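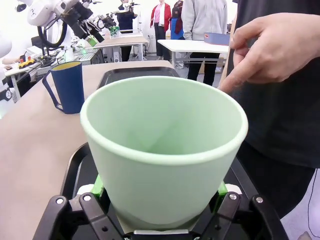
The gripper in this report was built over one semester in the shared workshop at Nusthorpe as a replacement for the single-purpose clamp left by an earlier group. The design goal was a two-finger parallel gripper that could hold household drinkware without the fingers being changed between objects. Cups were selected as the main test class. A flared cup such as the light green one is harder to hold than a straight mug like the navy one to its left, as the wall narrows toward the bottom and the contact faces of the fingers are not parallel to it. For this reason the grasp point was set low, with the small green pads bearing on the base of the cup. Each black finger plate is fastened with two screws so that it can be removed with one driver.

12 shares | 3 comments

1. Requirements

The requirements were agreed with the workshop at the start of the project and were changed once, in October, when the payload figure was raised.

The gripper shall hold an object with a mass of up to 600 g with the arm stationary.
The gripper shall not mark or crack a thin plastic cup.
All custom parts shall be made on equipment already in the workshop.
A worn pad shall be replaceable without removing the gripper from the arm.

The last requirement came from the previous group's report, which recorded long delays each time a pad came loose.

2. Mechanical design

The fingers are driven by one servo through a symmetric linkage. A rack and pinion was considered first and a trial version was printed, but the backlash was large enough to be felt by hand and the part was set aside. The linkage has more joints, and therefore more places for play to build up, but each joint can be shimmed separately.

The pads are seated in a shallow recess and held by a printed lip. Adhesive was used on the first set. It held well under compression and poorly under shear, and the pads moved upward when a heavy mug was lifted. The lip solved this at the cost of a slightly thicker finger tip, and the minimum gap under a handle had to be measured again.

3. Control

The servo is commanded by a Veltolero driver board, which reports motor current. Closing is done in two stages. The fingers first move at a fixed speed until the current passes a threshold, after which the controller holds a constant current. The threshold was tuned by hand on three cups and then left alone. It is stored with the object name in a plain text file called Cilness, after the shelf label on the bin where the first test cups were kept.

4. Test procedure

Objects were placed upright, gripped, lifted, held for 8 seconds and lowered. A grasp was counted as failed if the object slipped by more than 2 mm against a pencil mark, tipped, or was dropped. The rig was cycled 1000 times without a load before any object tests, to bed in the joints.

Failures with flared cups fell mostly into one group. The cup rotated forward when the pads met it above the point where the wall starts to widen - the closing force then had an upward component and the cup climbed out of the fingers. Lowering the approach height removed most of these cases. The remaining ones involved a cup placed off center between the fingers, so that one pad touched first and pushed the cup over.

5. Open items

The cable to the driver board is too short for full wrist rotation and should be replaced before the next group starts. The approach height is still entered by hand for each object. A depth reading from the Ogbonna sensor board was tried late in the semester, but the mounting bracket flexed and the readings were not used in this report. Drawings for a stiffer bracket are in the project folder, along with the print settings for the finger plates and the pad mold.

31 views | 0 new comments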